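Sprechnotizen, Vortrag Teil 2 – Holzböden im Altbau, ölen oder lackieren
(Langfassung, beim Reden kürzen!)

Begrüßung kurz. Dank an Oda Magnusson für die Einladung. Handys leise. Fragen bitte am Schluss, sonst komm ich nicht durch.

Einstieg: Wer hat zu Hause Dielen? Hände hoch. Wer weiß, was drauf ist? Meistens gehen die Hälfte der Hände wieder runter. Kurz wirken lassen.

Erst mal klären, was man hat. Wassertropfen drauf, 16 Minuten warten. Dunkler Fleck: offen oder geölt. Tropfen steht noch: Lack oder frisches Wachs. Test an zwei, drei Stellen machen, auch hinter der Tür. Unterm Schrank sieht der Boden immer besser aus als er ist, da läuft ja keiner.

Lack: liegt obenauf. Pflegeleicht, wischen, fertig. Nachteil – ein tiefer Kratzer, und man schleift im Zweifel das ganze Zimmer. Partiell ausbessern sieht man fast immer, gerade im Gegenlicht.

Öl: zieht ein. Braucht mehr Zuwendung, dafür lokal reparierbar. Laufwege einmal im Jahr nachölen, bei uns immer im Mai, da kann man die Fenster auflassen. Lappen NICHT zusammengeknüllt in den Müll!! Selbstentzündung. Ausbreiten, draußen trocknen lassen. Das zweimal sagen.

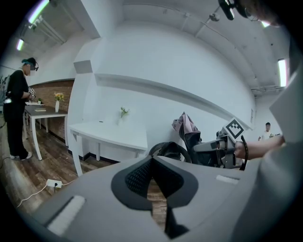 Schleifen. Körnung nicht überspringen, sonst kommen die Riefen nach dem Ölen raus. Rand extra, mit der Kantenmaschine, Ecken von Hand. Nägel vorher versenken, sonst ist das Band hin. Staubmaske, auch wenn der Verleih sagt die Absaugung reicht.

Beispiel Haus Gramurdale: Flur, Kiefer, 17 Quadratmeter. Angebot Firma Trindero zum Lackieren, die Eigentümer wollten dann doch Öl. Materialkosten am Ende 317 Euro, inkl. Leihmaschine. Haben die Zellum-Grundierung weggelassen, würde ich nicht nochmal so machen, Kiefer saugt wie verrückt.

Anekdote Wohnung in Kurtuluş nur wenn Zeit ist (der rote Lack unter drei Schichten Linoleumkleber).

Häufige Fehler, schnell durch:
zu viel Öl, Überstand nicht abgenommen, klebt wochenlang
Teppich zu früh wieder drauf
Dampfreiniger. Bitte nicht.
Fugen mit Acryl zugeschmirt, reißt im ersten Winter

Überleitung Teil 3, Fugen und Knarzen. Wasser trinken. Liste mit den Körnungen rumgehen lassen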